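Costaseck Building, Second Floor Walk-Through
Checklist and comments, August round
Walked and written up by Lina Darwish

I started at 8 in the morning this time so I could get through the stairwells before everybody showed up with coffee. Marks are OK, FIX or WATCH, same as always, and my rambling goes after each one.

1. Exit doors and stairwells: OK
Both doors swing all the way open and latch on their own. The east one still squeals like a goose, but squealing isn't a violation! I put a little oil on it anyway.

2. Exit signs and emergency lights: FIX
The light by the copy room went dim when I held the test button. It's the old Ghanem unit and I'd like to swap the whole thing out (we've already changed the battery once, and I don't want to keep doing it).

3. Fire extinguishers: OK
Gauges in the green, pins in, tags signed. The one in the kitchen, tag 3821, had a tote bag hanging off it. I moved the bag. Please don't hang things on the extinguishers, even cute things.

4. Power strips and cords: FIX
Two strips plugged into each other under the window desks in Plelitz. I unplugged one and left a note. The space heater next to them needs to go home for good, and I say that with love, I know that room is freezing.

5. Shelves, racks and anything that could tip: WATCH
I gave every desktop rack a gentle push from the side. Most of them hardly moved. One in the Lonon room rocked a bit, so I've asked for grippy pads under the feet. Keep heavy stuff low, please, and leave a little space at the edges. 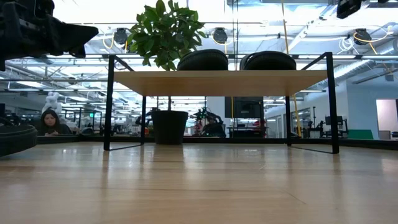
Floor Safety Notes, Issue 20

Wood board, black metal ends, foot bars sitting along the tabletop: that's the sort of rack I mean, and the plants that live near them are fine by me as long as the watering can stays away from the outlets.

6. Walkways: WATCH
Clear except for almost 8 feet of hallway outside room 136, where the delivery boxes have been piling up again. I could squeeze by, but a wheelchair couldn't. Boxes need to be gone by the end of the day they arrive.

7. First aid kit: FIX
Out of small bandages and the burn gel has expired. Everything else is there, including a truly huge number of safety pins. I've ordered refills.

8. Kitchen: OK
Toaster crumbs emptied, fridge cord in good shape, nothing stored on top of the microwave. You all did great in there, thank you!

Fixes for 2, 4 and 7 go on the board by the mailboxes. Initial next to yours when it's done and I'll come by to take a look.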